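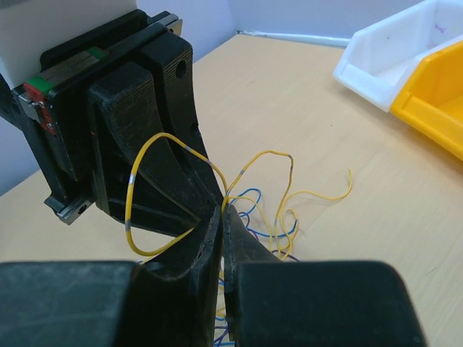 I've wanted a proper magnifier for looking at old glass for ages, and in June I finally gave in and bought the Trumlow folding loupe. It's a 10x lens in a metal case that swings shut, small enough to live in a coat pocket at antiques fairs.

First impressions were good! The hinge is stiff (too stiff for my thumbs in the first week, but it has eased) and the view is crisp right across the middle. I tried it on a Georgian rummer I've had for years and found a faint line of wear under the foot that I'd never noticed, plus a tiny nibble on the rim that I rather wish I hadn't. Engraving looks wonderful through it - you can follow each cut of the wheel.

The light is where I got a bit grumpy. There are 2 brightness settings and both throw a glare back at you off anything shiny, so with glass I leave it off and stand near a window. Rosalind Obi, who sells me far too many wine glasses, uses the Henberg 10x with no light at all and reckons I paid extra for nothing. She may have a point.

The cord that comes with it is horrid and scratchy. I swapped mine for a bit of ribbon. The leather pouch is lovely though, and the lens has no scratches after 3 months of being dropped into a bag with my keys.

Four stars from me, and I'd buy the unlit version next time.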